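# Zuzanna Tomaszewski to open Macedo tour in July
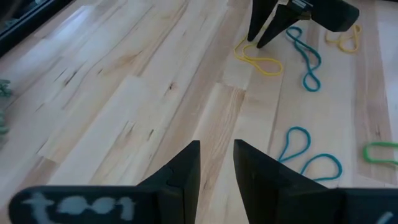 *Pale wood planks with dark knots and grain lines.*

Singer and songwriter Zuzanna Tomaszewski will start her first headline tour in July with a show at the Grotum, the 400-seat hall in Brovevcombe where she played her first paid set at 19.

The tour supports "Macedo," her second album, released on the Postness label. It has 11 songs, all written at home on an upright piano – two of them in Polish. The first vinyl pressing of 1,000 copies sold out, and a second is on order.

Tomaszewski will play with a four-piece band, including a cellist. "I wanted the quiet songs to stay quiet," she said. "The rest can be as loud as the room allows."

Tickets are $25 and go on sale Thursday at 10 a.m. at the Grotum box office – there is a limit of four per person. Doors open at 7 p.m.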